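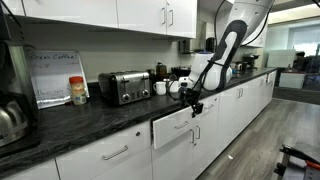
I have been promised a gripper that "just works" so many times that I now hear the phrase the way I hear "easy assembly" on a box of shelves. So when Usman Awan told me the new one from Margaritis would make my drawer problem go away, I asked him to leave it with me and not to help.

Some background for people who found this through a search. I test arms and the things you bolt to the end of them, mostly for small outfits that don't have the money to buy the wrong one. For the last few months the thing I have cared about most is drawers. Cups and blocks and foam bananas are all fine, everybody can pick those up, and the video looks good. A drawer pushes back. It runs on a track that somebody else installed, it wants to move in one direction only, and if your wrist is a few degrees off you find out right away from the noise.

The two grippers in question are the Margaritis, with the thin fingers, and the Drakell, which is wider and has rubbery pads and which I had been using since spring. Same arm for both, same controller (the Dreltham, firmware whatever it shipped with, I don't update in the middle of a test). I ran each one on bar handles in the office kitchen, open and close, with me standing there holding the stop button.

Now the claims. The sheet that came with the Margaritis says the fingers "adapt to household geometry." I don't know what that means and I suspect the person who wrote it doesn't either. What I can say is that thin fingers get behind a bar handle much more easily than fat ones. There isn't a lot of room between a bar and a drawer front, and the Drakell's pads used to scuff their way in and shove the drawer shut before they had hold of it. The Margaritis slips in behind. Credit where due.

Then you pull, and the trouble starts. Thin fingers flex. On a straight pull it doesn't matter much. When the arm drifts sideways, even a little, the fingers bend to make up for it, and the controller thinks everything is going great because the motor current hasn't changed. You get a drawer that comes out a few inches and stops while the arm goes on believing it is opening a drawer. I had 44 attempts with each gripper. The Margaritis got hold of the handle almost every time and finished the pull far less often than that. The Drakell missed the handle more, but once it had it, it had it.

Usman says this is a tuning problem. Everything is a tuning problem if you are the one who picked the hardware.

Closing is another matter and I was wrong about it. I expected the thin fingers to be useless for pushing and they were fine. Fingers shut, knuckle against the front, lean. Neither gripper had trouble. Hernán Giraldo had told me closing was the easy half and I argued with him over an entire lunch, so there, Hernán, in writing.

The arm is the same one I have complained about before. The reach is good enough to come in over a counter and down to a drawer below it, but the approach angle is awkward, with the last joint hanging over the edge of the stone and the gripper pointing down at a handle it would much prefer to meet head on. A lower mount would help. A lower mount would also mean giving up the upper cabinets, and the people paying for this want both. I've tried explaining that to them and will try again in August.

One more complaint, about the cable. Whoever decided that a loop of cable running off an arm was an acceptable answer has never watched that loop go toward a shelf of mugs. I ended up slowing the whole return move down by hand. It added 5 seconds a cycle and I'd do it again.

As for price, the Margaritis was quoted to me at 3,589, without the mounting plate, which is extra and which you cannot use it without. Ask before you order. The Drakell comes with its plate. I have no idea why this is still something you have to check.

Would I buy it? For drawers with bar handles and a controller that can tell when the fingers are bending, maybe. With the Dreltham as it stands, no. I'm keeping the Drakell on for now and living with the misses, which at least are misses I can see. Lærke Sveinbjörnsson at Sturnska has offered to lend me a wrist force sensor, and she says it will catch the sideways drift before the fingers give. I've heard that kind of thing before too, but she has been right more often than the sheets have.

I still haven't done round knobs. I did try one with the Margaritis at the end of a long afternoon and it slid off, and I'm not counting that, for or against. Sumathi Rao asked in the comments last time whether any of this carries over to refrigerator doors. I don't know. The seal is the hard part there and I haven't put either gripper on one.

Next up is the same drawer with the sensor, provided it arrives with its own plate.

2 comments

Share this post

Search this blog Go

Contact | Copyright, all posts by the author | Back to top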